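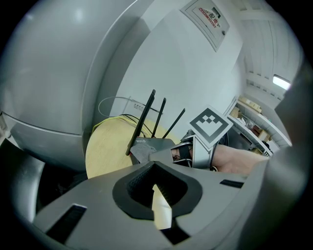

## Running a hands-on gripper table at your open day

We did our second open day at Arncombe in May, and the handheld gripper table was the one people kept circling back to! If you have a pair of handheld grippers and a corner of a lab you can clear, you can run the same thing. These are the steps Thiện Diệp and I worked out, including the bits we got wrong in the morning.

### What you need

- Two handheld grippers with cameras, charged
- A printed marker for each gripper that your tracking uses
- A small table you can walk around
- Everyday objects that people already know how to handle
- A laptop or monitor for playback
- Spare straps (ours stretched)

### Set up the table

1. Pull the table far enough from the wall that a visitor can get an elbow behind it. We didn't at first, and Tahmineh Ahmadpour spent the first hour asking people to breathe in.
2. Put out one object at a time. A Wi-Fi router is a terrific choice: the antennas stick up at all angles, so visitors have to think about where the fingers go before they close them.
3. Pick your lighting and leave it alone. If somebody flips a switch halfway through, your clips won't match.
4. Check that the markers are flat and clean. Fingerprints build up fast with kids in the room.

### Run a turn

Each turn takes two people, one gripper each, and that's what makes it fun. Strangers start talking to each other right away ("you hold it, I'll turn it").

1. Help each person with the strap. Snug, but they should be able to wiggle their fingers.
2. Let them open and close on nothing for a few seconds.
3. Start recording, then say "go." Always in that order! I said "go" first more times than I'd like to admit.
4. Give them a simple job: turn the object to face the other way, or slide it to the far side and back.
5. Stop when they set it down. Short clips are easier to watch and easier to label.

Keep the marker in mind while you coach. People naturally roll their wrist to get a better angle. A tilt is fine, but if a sleeve or the other gripper covers the marker, the tracking drops out. "Show me the square" works much better than any technical explanation.

### Play it back

Don't skip this part. Vy Võ ran playback, and the faces people made when they saw their own hands from the gripper's side were my favorite thing all day. Play the clip once at full speed, then slowly, and ask where they hesitated. One boy, 7, spotted that he always came in from the right, even when the left was wide open. That's a real insight about demonstration data, and he got there on his own.

### Things I'd change

- Have a left-handed strap ready. We had to re-thread ours each time.
- Limit the line to 6 people and give everyone else a time to come back.
- Put the sign-up and recording consent sheets by the door, not next to the table.
- Save clips after every turn. We lost 2 to a full card.

Loredana Melis wants to try it next at the Wenness site with kitchen things, and I've already asked if I can come along and hold the straps.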